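Arm budget for next year, is a second one worth it?

nomant
August, 10:42
We've got money to spend before the books close and the lab wants a second arm. Supplier is Huttunen, same as the first. I'm not convinced. The quote lists a "bench preparation kit" at 700 and as far as I can tell that means tape and some foam. Has anyone here paid it?

s_belkadi
No, and don't. A roll of painter's tape and an hour with a straight edge gets you a grid. Ours is blue tape on a plain bench with foam blocks and a plate, and you can see how posh it isn't.
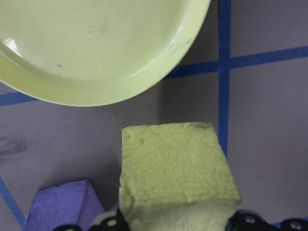
Spend the 700 on spare fingers. Those wear, and Huttunen took 21 working days to send us the last pair.

kulsoomd
21 days is quick. We waited 30.
I'd disagree about the kit though. Homemade grids drift. Somebody relays a strip after lunch, it goes down on a slant and then your positions from last month don't match this month's. If the kit is a printed mat I'd pay for it.

s_belkadi
Is it a printed mat? The quote Noman pasted in the other thread doesn't say so.

nomant
It says "surface marking materials". I've asked twice.

bongani_mk
That'll be tape then.

My question is what the second arm is for. How many hours a week does the first one run? At Lostbridge they bought 4 and two sat under dust sheets because there was one person who could set them up. Staff time wants its own line in the budget and it never gets one.

nomant
Fair. Ours runs mornings mostly. The case for the second is "throughput", no figure attached.

kulsoomd
Then get a figure before you sign anything. Baser will lend a demo arm if you push them, so you could test it without buying.

s_belkadi
Baser lend it with a support contract stapled on, read the small print.

Also look at the state of your bench top before you budget for more of the same. Smudges and scuffs on ours. A replacement top should be in the plan and I bet it isn't.

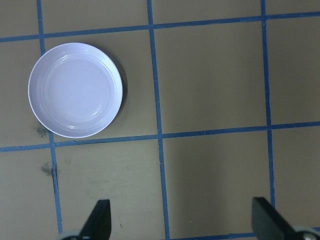

Allinville Automation Club, Equipment and Buying

bongani_mk
Agree on the top. Cheap to put in now, awkward to ask for later.

p_durrani
I do the ordering at our place. Ask Huttunen for the quote without the kit and see if the total moves. Ours didn't, they just put the arm up.

nomant
Brilliant. Will ask anyway.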